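# Speaker notes: Cargo bicycles in the municipal fleet

Mudidton Transport Forum, afternoon session, 2:15 pm
Speaker: Vega Alcaraz, Fleet Programs

**Opening (slides 1–2)**

Acknowledge the chair, Danuta Wróbel, and the organizing staff. State at the outset that the presentation concerns maintenance and procurement only. Questions on bicycle lane design should be directed to Szymon Michalski, who speaks in the next session.

Mudidton has operated cargo bicycles in its parks and library services for 13 months. The fleet consists of 11 units: seven longtails and four front-loading box models. All have electric assist. The library units carry book crates between branches; the parks units carry hand tools, signage and litter bags.

**Why the longtail was preferred (slide 3)**

Library staff asked for a bicycle that handled like the ones they already rode. The front-loaders carry bulky items well, but several employees found the steering linkage unfamiliar at low speed. Mention that the longtails also fit the existing storage cages at the central branch, with the front wheel turned. The box models do not, and are kept at the works yard.

**Brakes and tires (slides 4–5)**

Brake pads have been the largest recurring item. The route down from the hill branch is steep, and a loaded longtail is hard on its rear pads. Following a review by Mylene Tagle in the workshop, inspection was moved to every 400 kilometres. Pads are replaced at that point if there is any doubt.

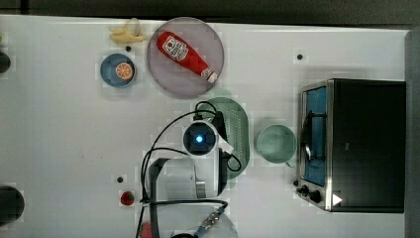
Tires were changed in November to a heavier casing from Lusix. Rolling resistance increased slightly and riders remarked on it, particularly on the box models. Flats declined enough that the workshop has no wish to return to the original tire. Winter studs were fitted to the parks units only – the library service reverts to the van when the side streets have not been cleared.

**Racks and centre stands (slide 6)**

Pause here; this slide usually draws questions. Two rear racks developed cracks at the lower weld. The supplier, Nowakowski, replaced both under warranty and supplied a revised bracket for the remainder. The original centre stands were too narrow for a full load of crates and have been exchanged for the wide version. Specify the wide stand in any tender.

**Batteries (slide 7)**

Batteries are charged indoors, in the supervised room at the works yard. The Zorkinar packs are interchangeable across both models, a requirement written into the tender by Stanisława Kurek. Range drops noticeably in January. Riders on the long parks loop now carry a spare.

**Closing (slides 8–9)**

The second tender will be issued in spring for additional longtails. The draft specification is available on request from Fleet Programs. Allow 11 minutes for questions. If time is short, omit slide 8 (insurance) and refer delegates to the handout.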